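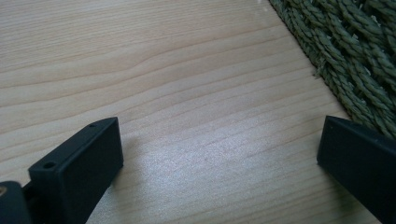
1/ Open day at Skurnura
Got in at 17 past, missed the intro. Hand-held grippers, one per hand, a person does the chore and the robots learn from it later. They want 400 runs by April.

2/ Chore is cloth and basket. Sounds easy. Took the grippers for a go and my wrists are toast - you forget you have no fingertips. Cables folow you everywhere too.
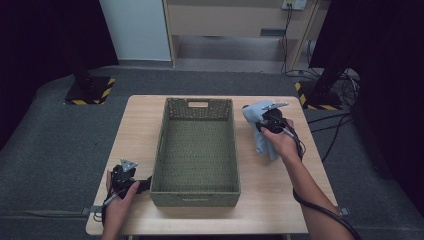 Despina Golob: did they say if Turnham gets a demo too? we asked ages ago

3/ Yes Despina, Turnham is next, same kit.

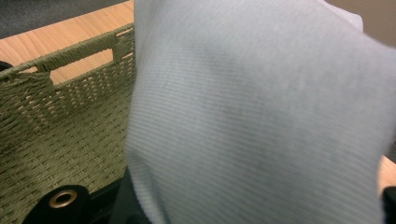 Erdal Sönmez reckons soft stuff is still the hard part, boxes were solved at Usholm years back. Not sure I agree on boxes.

4/ Queue was 29 deep by lunch so only one turn each.

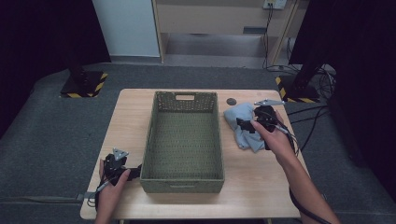 5/ Would I go again, yeah. Best bit was just watching hands work. Pressing down on a crumpled blue cloth with closed jaws looks so clumsy next to fingers. More tmrw if my phone chargs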